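16 Nov 2021

Optics bench, back room at Prevwood. Carried on with the halo box. Sorcha had left the hexagonal prism on its spindle from last week, so I kept her alignment and only redid the lamp height.

Aim for the day: get the 22 degree ring to show on the wall screen at a brightness you can see without switching off every light in the corridor. For anyone picking this book up cold, the ring round the sun or moon comes from light going in at one side face of an ice crystal and out at the next but one, which makes a 60 degree prism. Spin a hexagonal rod fast enough and the eye sees all the angles at once. A single rod turning on an upright spindle gives you the sun dogs and the streak running out from them. To get the whole ring the rod has to tumble, and that is the part we keep getting wrong.

Started with the upright spindle as a check. Lamp on, slit at its narrowest, prism turning slowly by hand. Spot swings in from the right, slows, stops, goes back out. The turning point is the minimum deviation. Our rod is acrylic and bends light a good deal more than ice does, so the dog comes out much further from the white spot than it would in the sky. Marlene asked again whether we should say so on the display card. I think we should. People will go outside with a hand held up at arm's length and wonder why it doesn't match.

Red edge on the inside, nearest the lamp spot, as it should be. Blue is washed out. It always is in the real thing too, because the colours overlap past the minimum, but ours is worse than it need be and I put that down to the slit.

Motor on. The little Arsenault motor hums at low speed and then settles. Set it to 622 rpm on the dial. At that speed the dog is steady with no flicker. Dropped it until flicker came back and then brought it up again to the same mark, so I have put a dot of paint there.

Next the tumbling mount. This is the gimbal we had made at Gristhorpe in September, with the two belts. Fitted the short rod. First run lasted 31 seconds before the inner belt walked off its pulley. Refitted it, more tension, second run 30 seconds. Same belt, same side. The pulley has a flat face and wants a lip. I could print one, but the shaft is a press fit and I don't want to pull it apart twice.

During the second run I did get an arc — upper part of the ring, from roughly ten o'clock to two o'clock, reddish inside, fairly soft outside. It went patchy as the belt slipped. No sign of the lower half. Marlene thinks the lower half is being blocked by the gimbal's own bracket, and having looked along the beam from the screen end I agree with her. The bracket needs to go round the back.

Stray light is still a nuisance. Hung the black felt behind the rod and taped the gap at the door. There was a second faint spot low down on the screen that I chased for far too long. It moved when I moved the lamp housing, so it is a reflection from inside the housing and has nothing to do with the prism. Matt black paint on the inner rim.

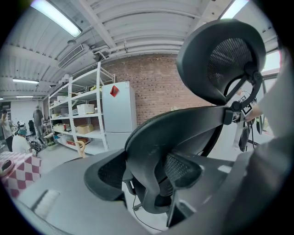

Also looked at the Drilex lamp against the old one. The Drilex is brighter and a good deal whiter, but the blue end comes out as a separate band with a dip next to it, and the red looks thin. For a display where the whole point is the colour running from one to the next, the old filament lamp is better. It gets hot, so the housing needs its vent kept clear of the felt. Put the Drilex back in its box on the top shelf.

Sorcha rang at lunch. She has found someone with glass rods, hexagonal, 6 in the set, ends polished. Glass would be further off ice than acrylic is, going by the index she read out to me, so they won't help with the angle. They might give a cleaner edge. I said to borrow one before we pay for the lot.

To do:
Lip for inner pulley, ask Gristhorpe
Move bracket behind the rod
Black paint, lamp housing rim
Card wording on the angle — Marlene to draft
Try the slit one step wider with the filament lamp
Spare belts, two of each size

Left the upright spindle set up and the gimbal on the shelf with the belts off.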